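Progress Report: Stivunby Identity and Launch Work
31 October 2023
Prepared for the Pillel Main Street Fund

We're past the halfway mark on the Stivunby project and I'm very happy to be writing this one. The last report was mostly apologies about the sign permit. This one has a name, a logo, a menu people can read in dim light and a front window that makes you want to cross the street.

For anyone at the Fund who joined after the grant was awarded, Stivunby is the bakery and supper room that took over the old Raptis Tea Rooms on the corner by the depot. The new owners kept the ovens and the staff. They asked us for a full identity: name, logo, signs, menus, packaging, a small website and the launch advertising. The Fund is paying for the storefront and signs and for half of the launch, and the owners are covering the rest.

Name and logo

Both are final. The owners had been calling the place Stivunby between themselves for months and we spent a good part of the spring trying to talk them out of it. We were wrong. People in town remember it after hearing it once, and they enjoy saying it. Our one condition was that the logo spell it out in plain, wide letters with no script, so that a driver coming off the bridge can read it.

The color work took longer than planned. We had three palettes on the table, and the one that won is the warm one, a dark rye brown with butter yellow and a soft blue for the supper menu. The blue almost didn't make it. It printed far too gray on the first paper bags, and Dimerau Print ran the test again on a brighter stock at no charge. The second batch came out beautifully and we've locked the values for every printer we use from here on.

Signs and storefront

The hanging sign is up! It passed inspection on the second visit, after the bracket was moved to clear the awning. The window lettering went on the same week. We matched the height of the letters to the old Raptis lettering, which could still be seen as a faint ghost on the glass, and a lot of longtime customers have mentioned that they like the echo.

The rooftop sign is the piece still open. The Town wants to see how it will look from the river side at night before it votes, and we're building a set of renderings for that meeting now – one at dusk, one in full dark, and one with the sign switched off, which the Town specifically asked for. If the vote goes our way, fabrication can start over the winter and the sign can go up in February. If it doesn't, we have a smaller wall-mounted version drawn and priced, and it fits inside the same budget line.

Menus and packaging

Breakfast and supper menus are printed and in use. The type is two sizes bigger than the owners first wanted. We tested it in the back booths with the lamps turned down and they came around fast. Bread sleeves, cake boxes and the paper bags are all in the new colors. Coffee cups are waiting on the supplier. Until they arrive the bakery is using plain white cups with a sticker, and I have to say the sticker looks so good that we may keep it for the takeout side.

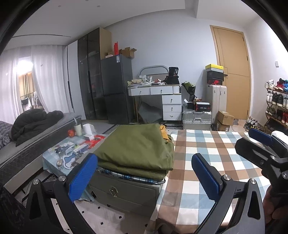

One regular left word at the counter that the new menu was the first one in years they hadn't needed to hold up to the window, and asked whether the specials board could be done in the same lettering. It can, and it's already at the painter's. The same note asked us to bring back the old habit of printing the soup of the day on the bread sleeve. We looked into it. Printing would be too slow, but a rubber stamp and a blank box on the sleeve would do the job, and the owners love the idea.

Website

The site is live with hours, both menus, directions and a form for cake orders. We kept it to a few pages on purpose. The owners can change the menus themselves from a phone, and they've been doing so nearly every day. The cake form had a bug in its first week that let people pick a date when the bakery is closed. We fixed that the day it was reported, and the orders affected were all rebooked by phone.

Still to do on the site: a page about the history of the building, which the Fund asked for in the original agreement. We have the text in draft and are waiting for permission to use some of the old Raptis family material.

Launch advertising

The first round went out as a mailer to 3,000 homes in Pillel and the river road. Each one carried a coupon for a free roll with any coffee. The coupons are still coming back over the counter and I'd like to hold the final tally for the next report, when the offer has closed. What we know already is that the mornings are busier than the owners had staffed for, and they've added a second person to the register.

The second round is the supper launch. It will be quieter: a radio spot on the local station, a card on every table for the breakfast crowd, and posters at the depot. The radio script is approved. The poster is on its second draft, and we're still arguing happily over whether to show the food or just the name, very large, in that blue.

Budget

Storefront and signs are on budget, with the rooftop sign money untouched. Packaging ran slightly over because of the coffee cup deposit, and we've covered it from the photography line, where we spent less than planned. Nothing has been moved between the Fund's share and the owners' share. Receipts are in the attached folder in the same order as last time.

What we need from the Fund

A letter of support for the rooftop sign would help a great deal at the Town meeting. A short one is fine, and we can send a draft. We'd also like your approval to move the history page deadline back to February, so that it can go live alongside the sign.

Coming up next

Renderings for the Town
Specials board, painted and hung
Soup stamp and revised bread sleeve
Supper posters, final draft and print at Dimerau
Coupon tally and a count of cake orders through the site

You're all welcome to stop in before the next report. Go early if you want the rye.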